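The Trial Period

The Sarier kit came to Howells in July in two cases, and my aunt signed for it because my uncle was on a ladder. 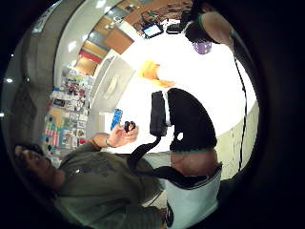 She had read the offer three times before she agreed to it. The store would get the kit free for the month. We would wear it and do our ordinary work, and Sarier would use what it recorded to set up an arm that could do the same work at the same table. At the end of the month we could lease the arm or send everything back. If we sent it back there was a fee of 200 dollars for handling, and my aunt had underlined that.

"Sorting and packing," she said. "That's all we said yes to."

"What else would it do?" my uncle said.

"I'm telling you what we said yes to."

I was nineteen and home for the summer. I had the packing table in back, past the aisles, where the mail orders went out. Howells sold a little of everything by then. Batteries, yarn, party bags, the kind of plastic drawers people buy for a dorm room. The mail orders were small and fussy. Somebody in another state would want four spools of one ribbon and a single replacement lid, and it would take longer to wrap than it was worth.

The woman from Sarier stayed for two days. She showed us how to charge everything and how to start a session, and what the tones meant. One tone was good. Two tones meant it had lost track of a hand and you should hold still and let it find you. She told us to work at a normal speed. She said that part was important, that people always went too slow the first week because they felt watched, and then the arm learned to go slow.

"And don't be neat for it," she said. "If you drop something, pick it up. We want that too."

My uncle liked this. He dropped things all the time.

My aunt did not wear the kit the first week. She ran the register and came back at noon to look at the number. There was a page you could open that told you how many good pieces of work you had sent in. Sarier called each one a handling. You picked up a thing, you did what needed doing with it, you set it down, and that was a handling. They wanted 2,000 before they would bring the arm.

"How many today?" she'd say.

I would tell her, and she would write it on the back of a receipt and put it in her apron.

By the second week I had stopped thinking about it. I put it on with my coffee and took it off for lunch. The only thing I noticed was that my hands felt cold when they were bare. I got good at taping a box without looking. I knew from the tones when I had done something odd, like reaching behind me, and I stopped doing odd things. I told my uncle this and he said that was a shame, they should want the odd things. He reached behind himself on purpose for most of an afternoon.

We passed 1,000 on a rainy morning when there were no customers. My aunt came back and watched me do a few. Then she said, "You're folding the tissue wrong."

"It's how I've always folded it."

"I know. I've been meaning to say something." She stood there. "Is it learning that?"

"I guess so."

"Then move over."

She put on the kit. It took her a while to get her wedding ring under it comfortably, and she would not take the ring off. She started a session and folded a sheet of tissue the way her mother had folded it when the store sold mostly hats. Into thirds, then a turn, then the corners tucked so you didn't need tape. It was fast. I had seen her do it when I was little and had forgotten it was a thing a person could do.

The tone sounded, just the one. She did another.

After that she wore it every afternoon and I took the register. She didn't ask me about the number anymore. I asked her. She was doing more in an afternoon than I did in a day, and at closing she would still be back there with the lights off in the front, and my uncle would jingle the keys.

"They've got enough," he said. "They said 2,000."

"I did the tissue. I haven't done the bows."

"We didn't say yes to bows."

"I know what we said."

She did the bows. She did the way she wrapped a glass, and the way she checked a seam on a pillowcase by running it between two fingers. She did a row of buttons on a card. She got two tones on the buttons over and over, because they were so small, and she would hold still with her hands in the air and wait, and then start again from the beginning of the row.

The arm came in the last week. A man drove it down from the depot in Penard and had it bolted to the table by lunch. It was called the Brumeson, which was the model and not the company, and it said so on the shoulder. It was smaller than I expected, and it made a noise like somebody rolling a drawer shut in another room.

He ran it on plain boxes first. It picked up a carton, squared it, taped it. It did this at my speed. I could see it was mine. I have a habit of pressing the tape down twice at the end, and it pressed the tape down twice.

"You can have that taken out," the man said. "It costs you a second a box."

"Leave it," my uncle said.

Then he gave it tissue. It took the first sheet by the corner and crumpled it. It took the second sheet and folded it my way, the wrong way, and put it in the box.

My aunt had come back from the register. There was a customer at the front with a basket and she had just left her there.

"It's doing his," she said.

The man looked at his tablet. He said it went with whatever it had the most examples of, usually, but there was a setting. He said the total was 3,503 and that was very high for a store our size. Most places quit at the minimum. He scrolled for a while. He asked which dates she had worked, and she took a stack of receipts out of her apron with a rubber band around them and read them to him. She had kept going on the backs. She'd written what she did each afternoon, tissue, bows, glass, seams, and what the weather was.

He changed something. He gave it another sheet.

It folded the sheet into thirds. It made the turn. When it came to the corners it stopped with the paper held between its two fingers, and it stayed like that. We all waited. The man put his hand near the stop button but didn't press it.

"It's looking for where the tuck is," he said. "Give it a second."

It tucked one corner. It let go of the other, and the sheet opened up on the table.

"That's closer than I thought it'd get," he said. "To tell you the truth, I wouldn't put it on tissue. I'd put it on cartons and let it run. You'd be surprised what it saves you on cartons."

"What about the buttons?" my aunt said.

"Ma'am, I wouldn't put it on buttons."

The customer rang the bell at the front, and I went. It was a woman buying birthday candles and a roll of shelf paper, and she asked if we were remodeling, with all the noise. I said we were trying out a machine. She asked if it was any good. I said it was good at boxes.

When I got back they were doing the paperwork. My uncle wanted the lease. He had the figures on a pad and they were all right, they did come out ahead by winter if the mail orders kept up. My aunt wasn't arguing. She had one question, and she had asked it already, because the man was answering it as I came in.

"It stays with your account," he said. "If you lease, it's there, and when they put out a better hand for it you can run it again on what you've already sent. You don't have to do it over."

"And if we send it back?"

"Then they keep it, I think, but you wouldn't be able to get at it. I'd have to look that up. It's in the agreement."

She went and got the agreement. She read it standing up, with her glasses pushed into her hair and the page held away from her. My uncle started to say something and she put up a finger.

It took her long enough that the man went out to his truck and ate a sandwich.

They leased it for a year, cartons only. The man set it going before he left and it had all of that day's boxes done by four. My uncle pulled a stool up to it and read the paper. I went back to school at the end of the summer, and when I called, they said it was running fine, except it had to be told about a new size of carton and had sulked for a day. That was my uncle's word.

The glove kit was supposed to go back when the arm came. The lease said you could keep it for a monthly charge if you expected to add tasks, and my aunt had checked that box. My uncle found the charge on the statement in the fall and asked her about it.

She told him she hadn't done ribbon yet. There were four kinds of ribbon, and the wired kind had to be started from the other end.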